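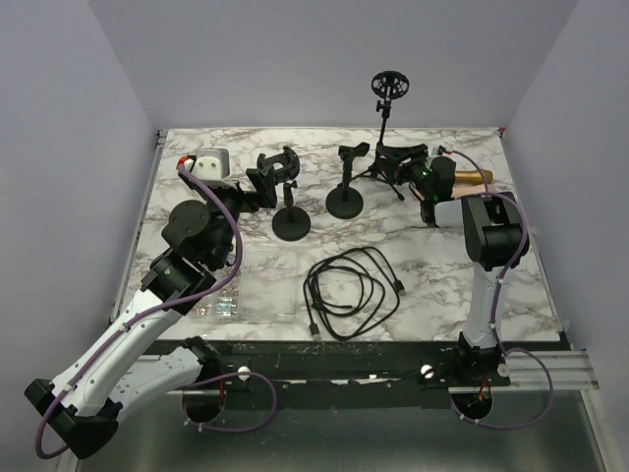
Demo collecting, week 4

December 7, 2024

Quick one, I have a batch uploading and maybe half an hour before it finishes.

So the goal is still 3000 episodes on the two-arm table. Desk stuff this round. Phone holders, cables, little things in trays. The policy is supposed to learn to tidy a desk from people driving the arms, and that means somebody has to drive the arms. Me, mostly.

Sitting at 199 good ones for the desk set. Slow. In November I was doing blocks and cups and it went way faster, but blocks don't have legs or clamps on them.

What's eating the time:

Cables. Coiled black cable on white marble looks great to the cameras, easy to see, horrible to pick up. I go for the plug end now. Grabbing the coil itself, you get one loop and the rest drags along behind.

Phone holders. Three on the table at the moment, two with round bases and a tripod one. I gave them all the same instruction text at first ("move the phone holder") and then had to go back and relabel, dumb. Now each gets its own line.

The tall mic stand. Stays at the back. I keep it in as clutter so the model sees something it has to reach around.

Resets! 30 seconds if I'm good, way more if I get picky about placement. I started rolling positions from a little script, I was putting everything in teh same spots without noticing and the first Bretura checkpoint basically memorized them. Moved a holder one hand width over and it closed on air.

Also changed: failed grabs stay in if I recover within the same episode. Used to throw those out. The Clullik people argued for keeping them and I think they're right, will know after the next training run.

Still to do: trim the dead time at the start of each episode, fix the labels on the tray tasks, more left arm. I'm right handed and the data shows it pretty bad.

Ok upload's done, back to it.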